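Landorholm laundry trial puts its house rules in writing
Last updated: February, 4.10 pm

The people behind the cloth-handling trial at Landorholm have put out the working rules they've been using since spring, and if you have ever argued with anyone about how to fold a pleated skirt you may find them surprisingly good reading. The booklet runs to 12 pages in plain everyday words, and it covers robot arms that pick up, shift and fold ordinary clothing on a table top.

Tartan under the grippers at Landorholm. 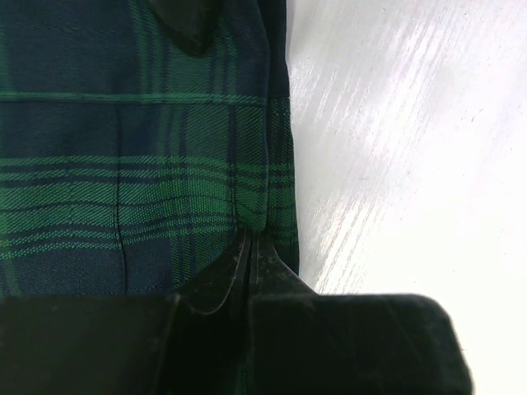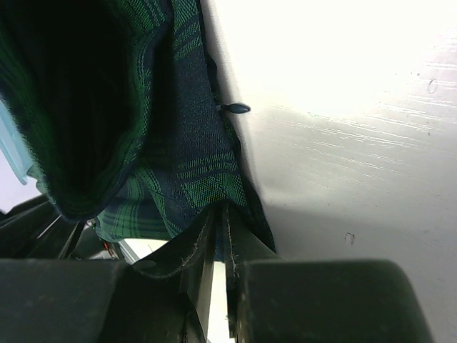
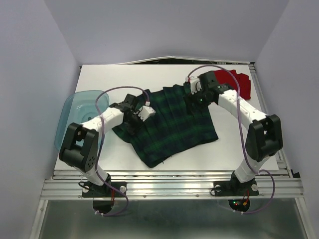
Mirta Vergara, who wrote most of the booklet over the kitchen table at home (her family have been very patient, she tells us), said the first draft was nearly all about the machines and hardly mentioned the clothes. That changed after a long and rather lively afternoon with Vija Jõgi, who spent years altering school uniforms before she joined the trial. It was Vija who asked for a full page on pleats, and another on buttons and toggles, and she got both.

The rules themselves are pleasantly down to earth. Keep hands and sleeves outside the reach of the arms whenever the power is on. Check the gripper fingers for rough spots before each garment, and run a scrap of stocking over them if you can't be sure by eye. Stop and restart by hand if a fold has caught twice in the same spot. Write down every snag, even the ones that leave no mark, and give the garment's colour and the kind of cloth along with it. No one is to work the arms for longer than 9 garments without a break, a limit the crew settled on among themselves after plenty of discussion over tea.

There is also a section on other people's belongings, which we thought was rather lovely. Clothes lent to the trial get a tag and a note of any wear they came in with, and they go back to their owners clean. Some 400 pieces have been lent so far, from tea towels to a christening gown that Leandro Carrasco admits he was too nervous to put anywhere near a gripper.

Two smaller workshops, Vorkari and Kinano, have asked to try the rules out for themselves and will send their comments back by the end of autumn. Yamila Saavedra at Kinano said her crew would probably want something firmer on lighting, as dark cloth gives them no end of trouble on a bright bench, and that she'd already filled the margins of her copy with pencil.

Printed copies can be picked up from the front desk at Landorholm until they run out, and Mirta will happily go through the booklet with anyone who drops in after 10 in the morning.

We use cookies to remember your reading preferences and to count visits to our pages. By continuing to browse you agree to our use of cookies.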